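Ullitz wall panels – set-up guide
Section 4: Joints and final check

Read this section to the end before you begin. The panels must already stand on their base rail, as explained in Section 2. For the work you need a soft cloth, the plastic wedge from the Tuletti bag and a good lamp.

Caution: Do not use a metal knife in a joint. The white surface is scratched very easily and cannot be repaired at home.

1. Wipe both long edges of each panel with the dry cloth.

2. Push the panels together by hand, beginning at the bottom. A joint should show only as a thin dark line between two white faces.
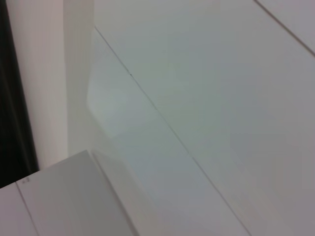 3. Look along each joint from the side, with the lamp held low. Small dirt on the line is easy to see in this way. Take it out with the wedge.

4. Stand back and compare the joints with each other. If one becomes wider towards the top, loosen the rail screw under it and push again.

Note: Panels of the Drestley series have a width of 335 mm and are joined in the same manner.
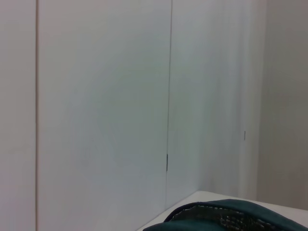
5. Check the catches last, when all panels are straight. A catch sits in the joint between two panels and is small and dark, so on a light wall you find it quickly if you follow the line down with your eyes. Press the panel beside it with a flat hand – never press on the catch itself.

6. Clean the faces with a damp cloth. Wait 9 hours before you put any furniture against the wall.

Spare catches are ordered from Tzavaras with the form on the last page.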